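Quick one, train leaves in a bit

Been meaning to write up the Oncombe numbers for a while and keep not doing it. So, rough version, tidy one later. Maybe.

For anyone new – I'm trying to find out if you can teach an arm to do household jobs from demos recorded with handheld grippers, with no robot in the room while you record. You pick up a gripper in each hand, do the job, the tool logs where it went and how far the fingers closed. Then the policy gets trained on that and runs on a real arm somewhere else. Other people have shown this works. My question is smaller and duller: does it matter WHERE you record? Is it better to do all your demos in one place, or spread the same number over lots of ordinary rooms?

Set up was two policies, same network, same training time. Indo got all its demos from one room. Trnka got the same amount split over 30 rooms, mostly bedrooms and kitchens, whatever people would let us into.
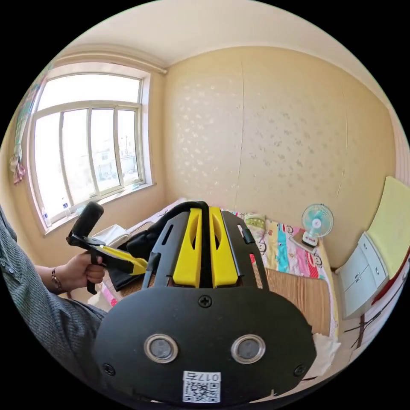

Bedrooms turned out to be the hard ones. Soft stuff everywhere, and no two beds made the same way. Daylight is a pain as well, the tracking gets jumpy when a bright window swings into view and I ended up chucking a fair few takes for it. Also your wrists get sore. After 11 takes I start getting sloppy, and the sloppiness goes straight into the data, so now I stop and have a cuppa.

Anyway results. Test was 36 tries each at picking up a folded cloth and putting it down on a marked spot, in a room niether policy had seen. Indo managed 6. Trnka managed 30. I ran the whole lot again in December becuase I didn't believe it and the gap was still there, a bit smaller.

In its own room Indo is still the better one, by the way. Smoother, less dithering before it grabs. So if your robot is never going to leave the one bench then record at the bench and don't let me talk you out of it.

Things I'm not happy with – only one task. One test room. And most of the demos are mine, so it may have learned my habits (I come in low from the left, every time, no idea why). Need other hands on the grippers before I'd put any of this in a paper.

Next is Clistalska, the two-handed version. One gripper holds the cloth, the other folds it. Syncing the two logs has eaten most of my evenings, clocks drift apart over a long session and then the left hand is folding before the right has hold of anything. Think I have a fix. Will post the plots when I've relabelled the axes, colour scheme is awful at the moment.

Right, train.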